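Naltness: falas e resumos de episódios

Olá, e obrigado por chegar até aqui! O Naltness reúne 3000 falas de uma série de fantasia fictícia, Hasel, transcritas à mão e marcadas por personagem, episódio e tom (quem já tentou decidir se uma fala é irônica ou só triste sabe o trabalho que dá).

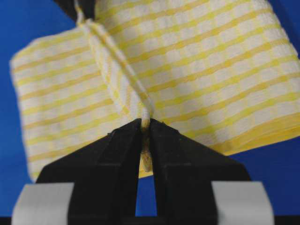

As falas vêm em 11 arquivos, um por episódio, em texto simples separado por tabulações. Cada linha traz a fala, a personagem e o tom. Para as cenas com conversas cruzadas, pense num pano xadrez amarelo e branco: as faixas vão em duas direções e se encontram o tempo todo, e foi assim que numeramos os diálogos, por cena e por personagem.

A versão 2 corrigiu 400 marcações de tom, quase todas nas cenas do castelo de Kinnunen.

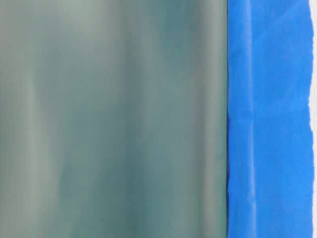
Flalluto escreveu que o tom "resignado" engole metade do último episódio e pediu uma categoria para despedidas. Gostamos da ideia, e ela entra em janeiro!

Uso livre para pesquisa e ensino. Correções são bem-vindas, de preferência com o número da cena. 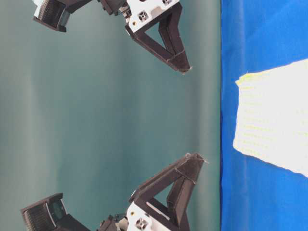
Fig. 3. Duas garras e um pano branco sobre cobertura azul.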